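The spreadsheet had 15 tabs and no robot in it

The equipment planner at Plekwood keeps the budget for the picking cell in a spreadsheet she describes as "a diary with formulas." It was opened in November, when the company's plan was to buy an arm, put it over a bin, and have it hand parts to whoever needed parts. It now has 15 tabs. The arm is on the last one.

"That's where it belongs," she says. "The arm was the easy line. You call, they quote, you feel faint, you call someone else, they quote the same. Done. It's the rest of it that eats your spring."

Plekwood makes small furniture fittings, and she asked to go without a name here because she still has to negotiate with people who might read this. We talked in the break room over coffee from a machine that she also bought, and which she says had a longer approval process than the gripper.

The gripper came up a lot. The first budget had a single line for it. By February there were 3 lines, then a tab. "Somebody says 'end effector' in a meeting and everyone nods, and you write down a number. Then the engineers want fingers that fit the part. Then they want different fingers. Metal fingers are cut by a person, and that person sends invoices." She now tells anyone who asks to budget for fingers the way they'd budget for shoes for a growing child.

Her other regret is the bins. The team had planned to order a matched set from Kolent, with nice square corners and a coating chosen from a chart. She cut them. What they use for trials is worn metal with sloping sides, clamped down, and she is oddly proud of it.
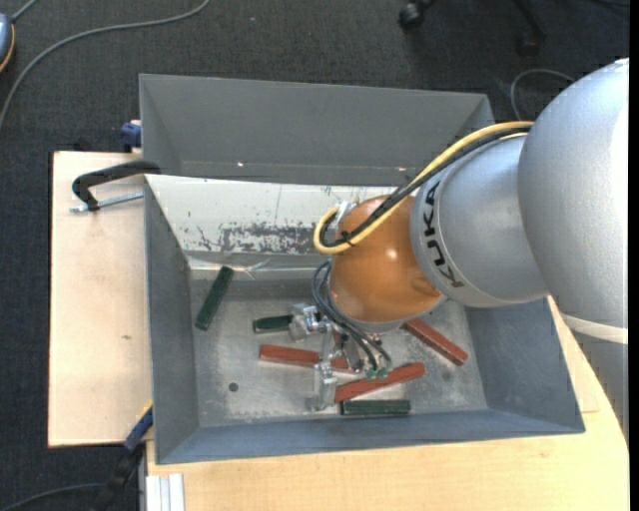
Red and green blocks in the front bin during picking trials. The bins stayed out of the capital request.

"The engineers told me a beat-up bin was better for testing," she says. "I have never in my life heard an engineer turn down a new thing, so I believed them. I also checked twice."

The trials were their own education. Her original plan allowed 2 weeks for them, a figure she got by asking the most cheerful man in the building. The blocks are plain bars scattered in a bin, a stand-in for the fittings the cell will handle later, and she assumed that picking up a bar was something a robot would more or less arrive knowing how to do. "I picked one up myself. Took me a second. I thought, well, how long can this go on?" It went on into April.

What would she put in a first budget now? She opens the laptop for this one. Clamps, for a start. The original sheet had no clamps at all, and the first receipt for them came to her through petty cash with "for holding things" written on it. Cable, cable ties, air hose, and fittings for the air hose. The company had compressed air in the building already, just in a different part of the building. That correction is in the sheet as a single cell reading 1,724 dollars, with a comment attached that she asked me not to print.

Then there is the table. Bach, the integrator, quoted a welded steel base, and Plekwood will buy it for the production cell. She refused to buy it for the trials. "I said, we are a company that owns tables. Use a table."

She has firm views on service contracts, too. The one she was first offered covered everything except the parts that wear. She sent it back with those parts circled. Bach came back with a version that covered some of them, and she signed it, on the theory that a planner who holds out for all of them will be holding out at her own retirement party.

I asked whether she'd compared the whole thing against simply hiring another person. She had, on tab 4, and the person won the first year. The arm catches up in the third, provided the volume at the Brestar plant holds and the heap of fittings behaves like the scatter of blocks. She has made no prediction about the fittings. Sales has made several.

The production request goes upstairs next month. She has put in a contingency line this time, a proper one, and has labeled it "contingency" after her boss objected to the earlier name. Spare fingers have a line of their own.

"They'll ask me to take out the training days," she says, closing the laptop. "They always go for the training days. So I put in a couple extra."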